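Brevholm Curb Chain Bracelet: six months of wear

I bought the Brevholm curb chain bracelet in May to replace a silver-plated one that had started to show brass at the edges. It cost $63 with shipping. I have worn it most days, taking it off to sleep and to wash dishes.

The bracelet comes in a flat cardboard box with a folded polishing cloth and a care card. The card says stainless steel, eight inches. Mine measured a little under that. There is a shorter version for the same price, and a matching necklace that I have not tried.

The links are small and close-set. They lie flat on the wrist and have not pulled hair, which was my main complaint with the Sullent bracelet I had before. When the chain is picked up by one end it hangs in a narrow line and the rest gathers at the bottom. It will knot if you drop it into a drawer with other jewelry. I keep it on a hook now.

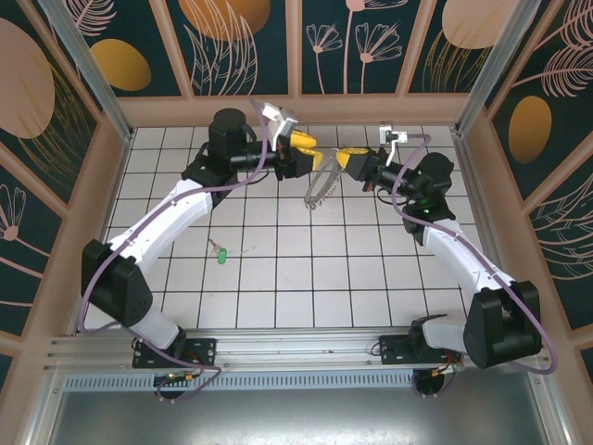

Myrtle Mercado wrote that hers was fine for the first 300 days or so of wear and then the clasp spring got weak. She sent it back, and Brevholm mailed a new clasp but left her to fit it. She used two pairs of pliers and said the job took 12 minutes, most of it spent looking for the jump ring on the carpet.

My clasp still closes firmly. It is a lobster type with a very short lever, and putting the bracelet on with one hand takes practice. I tape the loose end to my wrist on mornings when I am in a hurry. A longer lever would fix this, and the Sorensen chain in the same price range has one.

The finish has held up well. There are fine scratches on the underside from resting on a desk, and none that show from the top. I clean it once a week with dish soap and an old toothbrush, then dry it with a towel. The cloth in the box left lint between the links, so I stopped using it.

The care card also offers a resizing service by mail. I have not used it. A watch repair counter near me took out two links on a Tuesday afternoon while I waited and gave them back in a small bag.

Four stars out of five. I took one off for the clasp.

Wendell Pennington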